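Lanside swaps throwaway lunch packaging for containers that come back

A lending scheme for food containers opens in Lanside on Wednesday, with 2,000 tubs, trays and cups ready to go out to customers of the town's takeout counters.

The scheme, called Pitoseo, works on a deposit. Customers pay $5 when they join and can then take a meal away in a reusable container from any counter that has signed up. Containers go back to the same counter or to the drop-off shelf at the Layug Street market hall, which is open until 8 p.m.

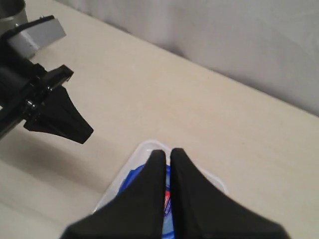 Counters will get their first stock the evening before opening. Each will start with a mixed crate and can ask for more of whatever runs out first. The organizers expect that to be the lidded tubs, which suit soups and rice dishes and stack well in a small kitchen.

Getting the lids right took most of the summer. An early batch used lids that fit only one size of tub, and staff at the trial counters complained of hunting for a match during the lunch rush. The sizes now on offer share two lids between them. 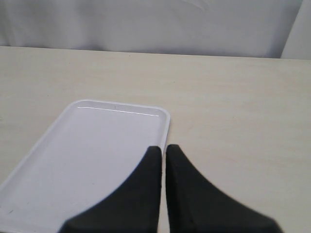
By the Lanside Notes news desk
Updated Wednesday, 7:40 a.m.

During the trial, 700 containers were lent out and nearly all of them were returned within the two-week limit. Customers who kept one longer got a text message and a further week before losing the deposit. The same rules will apply from now on.

Washing will be handled by Hemex, a dish-cleaning company on the east side of town that already serves several school kitchens. Containers are collected from the counters each evening, washed overnight and checked by hand before they go back out. Anything cracked, badly stained or missing its lid is taken out of use.
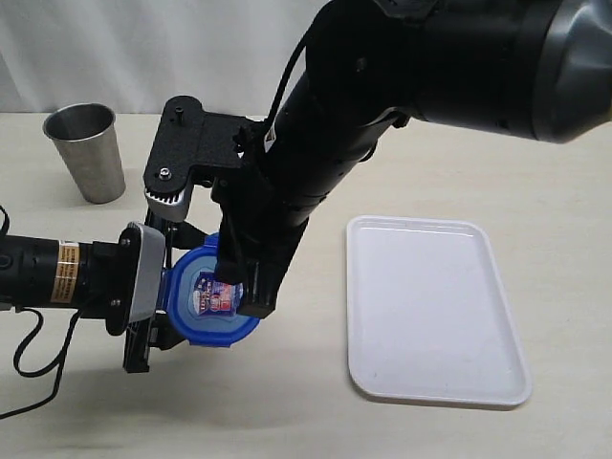 Customers are asked to scrape out leftover food and give containers a quick rinse, though they don't need to wash them properly. Lids should be returned with the container – they can be clipped on or left loose inside.

The cups have a separate rule. They are meant for cold drinks, and counters have been told not to fill them with coffee or tea. A cup for hot drinks is being looked at for next year, but no supplier has been chosen. 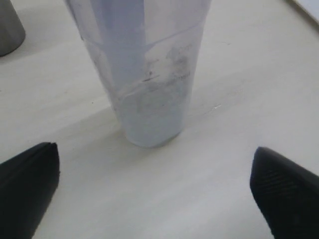
Marks on the plastic were the most common complaint in the trial. Tomato sauce and curry were blamed for some of them, and stickers put on by counters to label orders for others. Staff will now write orders on a paper band that slips off before washing.

The town has put $1,155 toward signs and the drop-off shelf. Other costs are covered by a monthly fee paid by the counters, which varies with the number of containers they use.

Sign-up is at any participating counter or at the market hall desk. Customers who joined during the trial do not have to pay the deposit again, and their old cards will still work. A list of counters is posted at the hall entrance.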